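Forum Wohnen und Ausbau > Boden und Schallschutz
Thema: Trittschall im Altbau, Trockenestrich oder nur Unterlage?

kellerkante
Registriert, Beiträge: 16
Ausgangslage: Holzbalkendecke, Dielen auf den Balken, darunter Schlackeschüttung und Putz auf Schilfrohr. Der Raum darüber wird als Wohnzimmer mit Arbeitsecke genutzt. Unten hört man jeden Schritt und jedes Stühlerücken. Verfügbare Aufbauhöhe wegen der Türen: 305 Millimeter Brüstung zum Heizkörper sind unkritisch, an der Schwelle bleibt aber kaum Luft. Angeboten wurde mir eine Matte von Prustex unter Laminat. Reicht das?
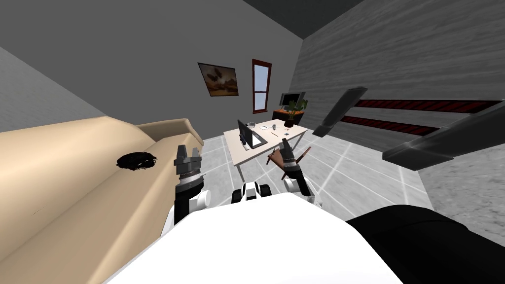 Der Verkäufer nannte einen Verbesserungswert, der laut Datenblatt auf einer Betondecke gemessen wurde. Ob man den auf Holzbalken übertragen kann, wusste er nicht.

balkenlage_nord
Kann man nicht. Die Werte gelten für die schwere Bezugsdecke. Auf einer leichten Holzdecke liegt das Problem bei tiefen Frequenzen, und dort bringt eine dünne Matte fast nichts. Das helle Klacken von Absätzen wird leiser, das dumpfe Poltern bleibt. Ohne Masse kommst du nicht weiter.

D. Boateng
Zustimmung im Grundsatz, aber Masse allein ist zu kurz gegriffen. Sie muss entkoppelt liegen. Ich habe in Dronville eine vergleichbare Decke saniert: Dielen verschraubt, Wabenplatte mit Splitt gefüllt, Holzfaser, darauf Gipsfaserelemente. Entscheidend war der Randstreifen. An einer Stelle fehlte er auf der Länge einer Tür, und genau dort war der Schall weiterhin da.
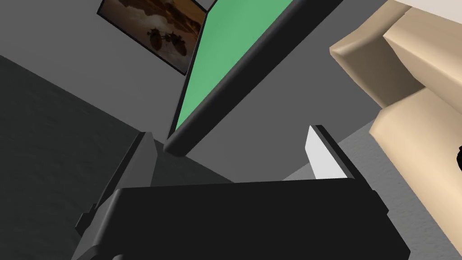
Vor dem Verfüllen unbedingt die Tragfähigkeit rechnen lassen. Balkenquerschnitt, Achsabstand und Spannweite aufnehmen, dazu die Auflager an der Außenwand freilegen -- dort sitzt die Fäule, wenn welche da ist.

kellerkante
Danke. Splitt mit Gipsfaser trägt mir zu hoch auf. Was ist mit der Decke von unten? Die Mieterin unter mir wäre einverstanden.

balkenlage_nord
Wäre mein Favorit. Abgehängte Decke auf Federschienen, Hohlraum mit Faserdämmstoff, doppelt beplankt. 2 x 12 mm ist Minimum. Der Bodenaufbau oben bleibt, wie er ist.

querholz
Widerspruch. Die Unterdecke mindert nur den direkten Weg. Die Flanken laufen weiter, vor allem bei leichten Ständerwänden auf den Dielen. Ich habe das in Wumbei einmal teuer gebaut und danach trotzdem den Boden geöffnet. Erst klären, wie die Wände stehen.

balkenlage_nord
Im Altbau mit Ziegelwänden sind die Flanken bei Trittschall meist nachrangig. Bei Ständerwänden gebe ich dir recht. @kellerkante: was ist es?

kellerkante
Außen und zum Flur Ziegel, eine Zwischenwand ist Ständerwerk und steht auf den Dielen. Sie klingt hohl.

D. Boateng
Dann würde ich in dieser Reihenfolge vorgehen:

1. Sonntag oder zu einer anderen ruhigen Zeit unten mithören, während oben jemand barfuß geht und danach einen Stuhl rückt. Notieren, ob der Schall aus der Decke oder aus der Wand kommt.

2. Filzgleiter unter alle Stühle, Teppich mit schwerem Rücken in den Laufweg. Kostet wenig und nimmt die hohen Anteile weg. 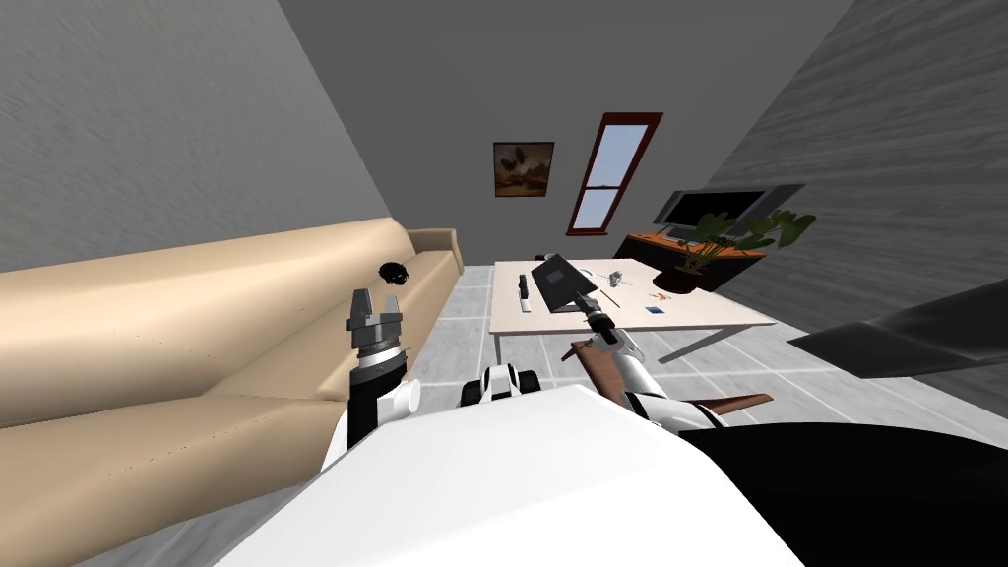 3. Sockelleisten abnehmen und prüfen, ob Dielen oder Belag an der Wand anstoßen. Fuge freischneiden, Leiste nur an der Wand befestigen.

4. Erst danach über Unterdecke oder Bodenaufbau entscheiden.

querholz
Punkt 3 unterschreibe ich. Bei Punkt 2 bin ich skeptisch, das dumpfe Gehen bleibt vollständig erhalten.

D. Boateng
Steht so auch da: die hohen Anteile.

kellerkante
Leisten sind im Arbeitsbereich ab. Die Dielen stoßen auf ganzer Länge stramm an den Putz, dazwischen klemmt alter Mörtel. Ich schneide frei und höre dann noch einmal unten mit. Den Statiker aus Nenside habe ich für Februar angefragt.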